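Sagging plastic patio table, worth fixing?
Outdoor Furniture > Repairs

condell_porch
We have 2 of the white plastic side tables everybody seems to have. The top on one has started to dip in the middle after a summer of holding a planter. Is there any way to flatten it or is it trash?

rengifo77
How heavy is the planter? Those tops aren't solid, so all the strength is in the ribs. Flip it and look for cracks where the ribs cross. Mine is built like so:

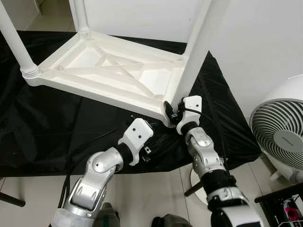 Underside of the tabletop, ribs and legs

If the ribs are cracked I wouldn't bother. If they're only bent you have a chance.

condell_porch
Planter is 30 pounds dry. No cracks that I can find. One leg is a little loose in its socket.

Hernán Marulanda
Put it upside down on something flat in full sun on Saturday, lay a board across the ribs and weight it with a couple of bricks. Leave it until evening and let it cool before you take the bricks off. I did this with a Dreris table in June and it came back most of the way.

plomura_fan
I disagree with the sun method. The plastic gets more brittle every hour it sits out, and the dip comes back as soon as you load it again. Cut a piece of exterior plywood to fit inside the rim and screw it up into the ribs with short screws.

Hernán Marulanda
Screws into ribs that thin will split them. I've seen it happen. And one afternoon isn't going to hurt a table that already lives outside.

rengifo77
I'm with Hernán on the screws. If you want plywood, glue it, but most glues won't hold on that kind of plastic unless you sand it first and use one made for it.
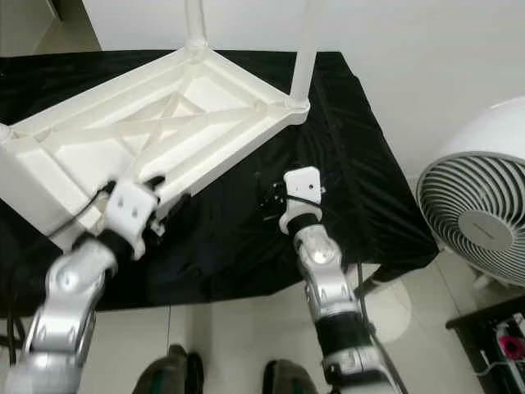
For the loose leg, pull it out, wrap one turn of electrical tape around the end and push it back in. Twist while you push. Don't glue the legs or you can't take it apart for winter.

plomura_fan
I have 137 posts on here and at least half are about sagging plastic. Short screws, pilot holes first, no splits so far.

condell_porch
Tape fixed the leg, thanks. Going to try the bricks first and move the planter to the steps. Will post again if it sags.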